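The Ferry Office

Malathi Kartha took the job at the ferry office in May, when the boats to Stullamari were running only twice a day and the woman who had done the books for years had gone to live with her son. The office was one room above the ticket window. It had a desk, a kettle, a radiator that could not be turned off, and a shelf of ledgers going back further than anyone had asked her to look.

Her first task was the lost property. The company had changed hands over the winter and the new owners, a firm called Derkach, wanted everything in the back closet listed and then either claimed or cleared. They sent her a form for it. The form had a column for the item, a column for the date found, and a column for value, and she was told to leave nothing blank.

She started on a Friday, after the morning boat had gone out. There were umbrellas, mostly. There was a child's cello with no strings, and a cake tin with a key taped inside the lid. There were a great many single gloves and single socks. She wrote them down one after another and put a zero in the value column each time, until the zeros ran down the page like a row of buttons.

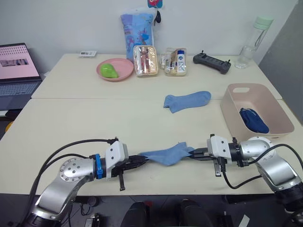
At noon Khrystyna-Mariia Levchenko came up the stairs with two sandwiches. She sold the tickets and had done so under three different owners. She set one sandwich on the ledger and looked at the form.

"They want a value for gloves?"

"They want a value for everything."

"Then you should have put a dollar. Zero looks like you didn't try."

Malathi said she would think about it. They ate by the window. The water was flat and gray and the boat was already a small thing near the far shore. Khrystyna-Mariia talked about her knees, and about the price of the new tickets, and about a man who had tried that morning to bring a beehive on board as hand luggage.

After lunch Malathi got to the back of the closet. Behind the last box was a flat brown suitcase with a paper label tied to the handle. The label said Elcombe in pencil, and nothing else. She did not know if Elcombe was a person or the town up the coast. She carried it to the desk and pressed the catches, which were stiff but not locked.

It was full of letters. They were in bundles, tied with kitchen string, and all of them were in the same slanting hand. None had a stamp. She read the top one standing up. It was two pages long and told someone called Dear that the plum tree had been cut down, that the roof was holding, and that the writer would be on the evening boat as promised. It was signed with a single R.

She read the next one. The neighbor's dog had died. There was a new teacher at the school who could not keep order. The writer would be on the evening boat as promised.

She read six more before the afternoon boat came in, and every one of them ended the same way.

"Did you ever know anybody with an R?" she asked Khrystyna-Mariia, when the passengers had gone up the hill and the window was shut.

"I've known plenty. Rose at the bakery. Old Robert who painted the boats."

"Somebody who came for the evening boat."

Khrystyna-Mariia sat down on the stairs. She took off one shoe and rubbed her foot. "There hasn't been an evening boat since I started," she said. "They stopped it before me."

Malathi went to the shelf. It took her a while to find the right ledger, because they had been put back out of order after the roof leaked. The last evening sailing was written in at the bottom of a page in neat brown ink. Passengers carried that year on the evening service, 1,894. Passengers carried the year before, 2,546. Underneath, in a different hand, somebody had written: not enough.

She looked at the letters again. There was no date on any of them, but one mentioned a coronation and another mentioned a film she had seen as a girl, in a reissue, with her grandmother. Some of them had been written when there was still a boat to catch. Others, she thought, had not.
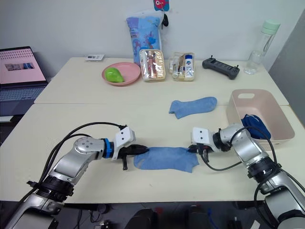
She stayed late. The sky did not get dark until after the shops had closed, and she read by the window to save turning on the lamp. R. had a bad winter and then a better one. R. bought a coat. R. had an argument with a brother over 60 dollars and was sorry about it for the length of three letters, and then did not mention it again. A cat came and stayed. It was an ordinary life and it was told without any complaint, and at the bottom of each page the writer was about to leave it and cross the water.

When she had finished the last bundle she tied the string the way she had found it. Then she took up the form. In the first column she wrote: suitcase, brown, with letters. In the second she wrote: not known. She held the pen over the third column for some time.

She thought of putting a zero, and of putting a dollar. She thought of 1,000, which was the largest number the form would take before it asked for a manager's signature. In the end she crossed out the whole line, and did it neatly, with a ruler.

In the morning the man from Derkach rang to ask how she was getting on. She said the closet was clear and the list was in the mail. He asked if there had been anything interesting, and she said there was a cello.

"Strings?"

"No."

"Pity," he said, and rang off.

She had put the suitcase under the desk, on the side away from the radiator. Khrystyna-Mariia saw it when she came up with the cash box, and she moved her feet around it and did not ask. They counted the drawer. It was two dollars over, which they put in the tin for the kettle.

The Dratoveo came in a little after nine, with its new paint and the new owners' name along the side. A school party got off, then a couple with bicycles, then a woman in a green coat too heavy for the weather. The woman stood at the rail of the dock and read the timetable from top to bottom. Then she came to the ticket window, and Malathi heard her voice come up through the floor.

"Is this all of them?" the woman asked. "I was told there was one in the evening."

Malathi put down her pen and went to the top of the stairs.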